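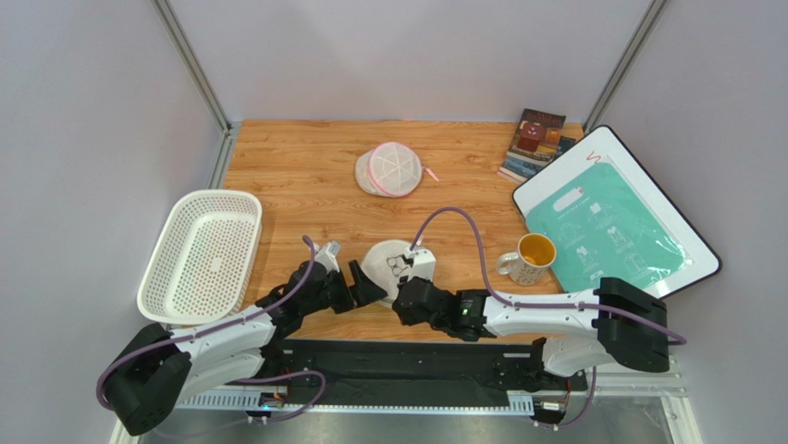
Zudora two-arm training kit, reviewed by Carol Birkett

We ran the Zudora method for 3 months. You guide both arms by hand through a task, the software records it, and a policy is trained on the recordings. We gave it 1256 demos of household items: a mug, books, a mesh bag, a plastic basket.

On items it had practiced with, it finished 323 test runs before we had to retrain. Flat, round things took the longest to learn, and glossy plastic still gives it trouble. Adding 30 extra demos per item helped more than longer training did.

Setup is slow and the manual skips calibration. Thắng Mai wrote his own script for that.

Good for a small lab with time to record. Four stars. I would buy it again, but get the spare cables.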